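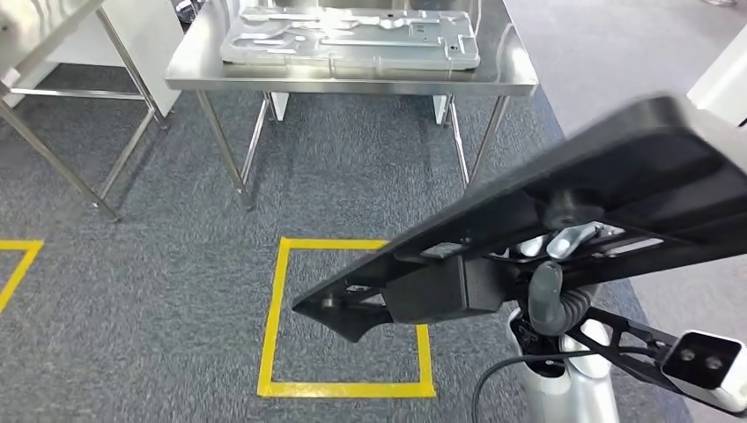

The bread oven that feeds Tiltulwood

Asmaa Hamdy had been up since 3:30 when I met her, and she was still talking faster than I could write. "Smell this," she said before I had my coat off, and pushed a bowl of rye starter under my nose. It smelled like green apples and a little like a barn. "That's the Grendby. It's in a good mood today!"

Grendby is an old rye, tall and a bit unruly in the field, and it had pretty much dropped out of use around Tiltulwood by the time Hamdy started asking farmers for it. She bakes 245 loaves a day now, and every one of them has at least some Grendby in it. I'd eaten the bread for a year before I knew the grain had a name.

She came to it sideways. She had been a school music teacher, and she baked on weekends from supermarket flour. Then a neighbor gave her a paper sack of grain with no label, and she ran it through a hand mill clamped to the kitchen counter. "It took me an hour and my arm was dead," she said. "And the loaf was flat, it was a doormat. But the taste! I stood at the sink and ate half of it with nothing on it. I kept thinking, what have I been eating all these years?"

The sack had come from Thirumalai Arumugam, who farms on the slope north of town. He joined us halfway through the morning, with mud up to his knees, and took the chair nearest the oven.

"I had 20 acres of it and no plan," he told me. "Everybody said rye like this falls over. Well, it does fall over. You get a big storm in July and you go out and half of it is lying down. But it comes up on poor ground where my wheat just sulks, and it shades out the weeds, so I stopped arguing with it."

He talks about plants the way some people talk about their in-laws. When I asked how he picks his seed, he was off for 20 minutes, and I loved all of it. He walks the rows before harvest and ties yarn on the plants he likes. Red yarn is for strong stems, blue is for full heads, and a plant that earns both gets its seed kept apart in a coffee can. He started with 300 marked plants. "My wife says the field looks like somebody's sweater came apart," he said.

Hamdy's side of it is just as fussy. Rye flour doesn't hold together the way wheat does, and she wants it wet, much wetter than most recipes call for. She stirs it with a paddle and scoops it into the pans like cake batter. The starter gets fed twice a day. She scalds part of the flour with boiling water the night before, which brings out a sweetness you'd swear was honey.

"People ask me what I put in it," she said. "Rye, water, salt. Some caraway on the big loaves, and even there I've had complaints."

Then you have to wait, and this is where she gets stern. A rye loaf cut on the day it's baked is gummy, and she won't sell one. The loaves sit on racks until the next morning. I asked if anybody had ever talked her into breaking the rule. "One man, for a birthday," she said. "He came back and told me I was right."

She slices it thin, thinner than I would have dared, and gave me a piece with butter and a few rings of raw onion. Arumugam had his with plum jam. We stopped talking for a bit.

What comes next is mostly a question of milling. The nearest mill that will take small lots is in Halvorsen, over an hour each way, and Arumugam drove 2,000 pounds there last fall in a truck he describes as "retired." The two of them have their eye on a stone mill, and on an old feed store to put it in. Two other growers have asked for seed. Arumugam has said yes to both, as long as they use the yarn.

"I want them to have their own idea of a good plant," he said. "If we all pick the same one, that's boring, and also one bad year and we're finished."

Hamdy was already back at the bowl, scraping down the sides. She still has the hand mill, by the way. It's clamped to the end of the counter by the register, and kids are allowed to turn it while their parents pay.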